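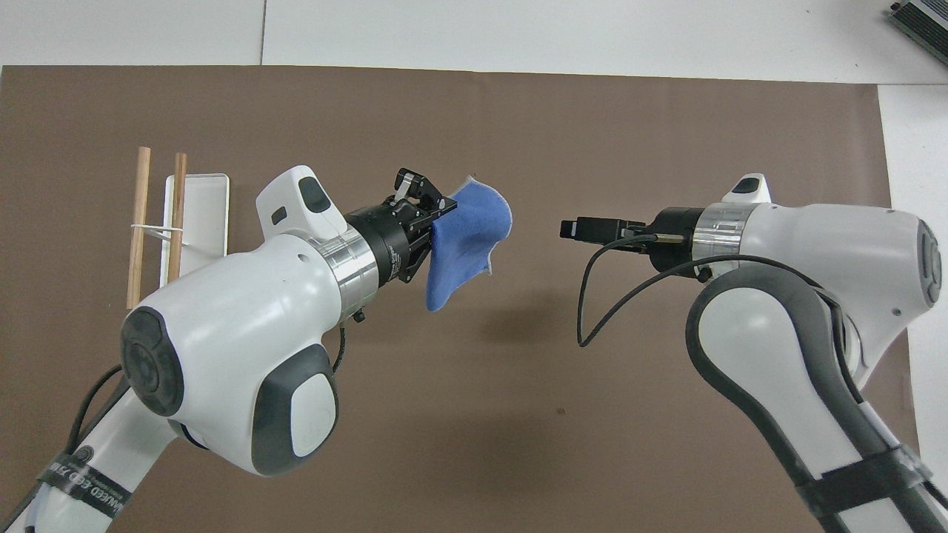 Nandini Rao keeps her rejection letters in the same drawer as her takeout menus, and for much the same reason: when she's hungry she likes to have something to read.

"Most of them are very polite," she says. "There's one from a publisher in Drevedberg that is so polite I read it as an acceptance. I called my mother. My mother called people."

Rao writes crossword puzzles. She has done it for a living for six years, if you accept her definition of a living, which includes a second job doing payroll at a plumbing supply company. Her third book, a collection of themed puzzles called Drestus, has just come out with a small press run by her old friend Demetrius Greenberg, and it has 229 puzzles in it. The contract asked for fewer.

"Demetrius had a number in mind," she says. "I kept sending them. He kept not saying stop."

Greenberg, reached by phone, remembers this differently. "I said stop in February," he says. "I have the email. She sent me back a corner of a grid with STOP going down and PLEASE going across, crossing at the P. It was a good corner. I think it's in the book."

We meet in a diner near her apartment in Vorkenum, where she has a regular booth and a waitress who no longer offers her the kids' menu as a joke, having learned that Rao will do the maze. She orders eggs and then spends several minutes on the word "eggs," which she considers a menace. It has one vowel and two G's and shows up whenever a corner is in trouble.

"You get sick of certain words," she says. "I couldn't be in a room with an oboe. I've never had anything against the instrument. I just see it four times a week, and it never brings anything."

She didn't grow up with crosswords. Her father did the number puzzles in the paper and regarded the word ones as gossip. She found them in college, in the waiting room of a dentist named Poojary, who had a stack of old puzzle magazines already filled in by earlier patients. Rao would check their work. "Whoever had the appointment before mine could not spell rhythm," she says. "I worried about that person. You'd see the letters get darker and darker, where they'd gone over it."

Her first submission was rejected in two lines. The second was rejected in a full page, and she counts that as the start of her career. An editor had gone through her clues one at a time and written "really?" beside a good number of them.

I ask what she had done wrong. She puts down her fork.

"I was showing off. I had a clue that needed you to know a river, a tax form and a kind of Hungarian sausage, and if you knew all of that the answer was 'hat.' I thought people would be delighted. My sister tried it and didn't speak to me through dessert."

These days she tests everything on her sister, who is not a puzzle person and is paid in parking. The rule is that if her sister sighs, the clue can stay. If she says "oh, come on," it goes back to the desk. There's a third noise, which Rao imitates for me across the ketchup – a kind of low hum, like a fridge deciding something – and that is the one she's after. She gets it maybe once a month.

The title of the new book needs some explaining, and Rao isn't much help. Drestus is not a word. It came out of a grid she was building late one night, in a row where she'd meant to put something else, and it sat there looking so confident that she went to a dictionary to see what it meant. When it wasn't in the first dictionary she blamed the dictionary.

"I could have used it in a sentence," she says. "That's what bothered me. 'He came home quite drestus.' You know how he came home."

Greenberg did not want it on the cover. He had proposed a title with the word "fun" in it. The two of them went back and forth for weeks, and he lost, he says, the way he always loses with her, by going on vacation. When he got back the proofs were done. He does admit that bookstores have been calling to ask what it means, and that one of them ordered extra copies while on the line.

Does she make her puzzles on a computer? Partly. She lays out the grid with pencil and an eraser the size of a bar of soap, then types it all in when it's finished, which is when she discovers that she's used "area" twice. Software can fill a corner in seconds, and she's not above letting it. But it has no shame, she says. It'll hand you a Roman numeral and a Norwegian suffix and stand there waiting to be thanked.

The mail is her favorite part. Solvers write to her about mistakes, and when there aren't any they write anyway. A retired couple does each puzzle in two different inks and sends her the finished page so she can see who got what. "He's coasting," she says. "She got the entire left side of the last one and he got 'ant.'"

One man has written several times to object to a clue about soup. She has answered each letter. His position, as far as she can tell, is that bisque is not a soup, and he would like this in writing.

"I told him I'd look into it," she says, and waves for the check. "I have no plans to look into it."

She is already working on the next book. Greenberg has been told that it will be short. He has asked her to define short, and she has offered to send him a clue.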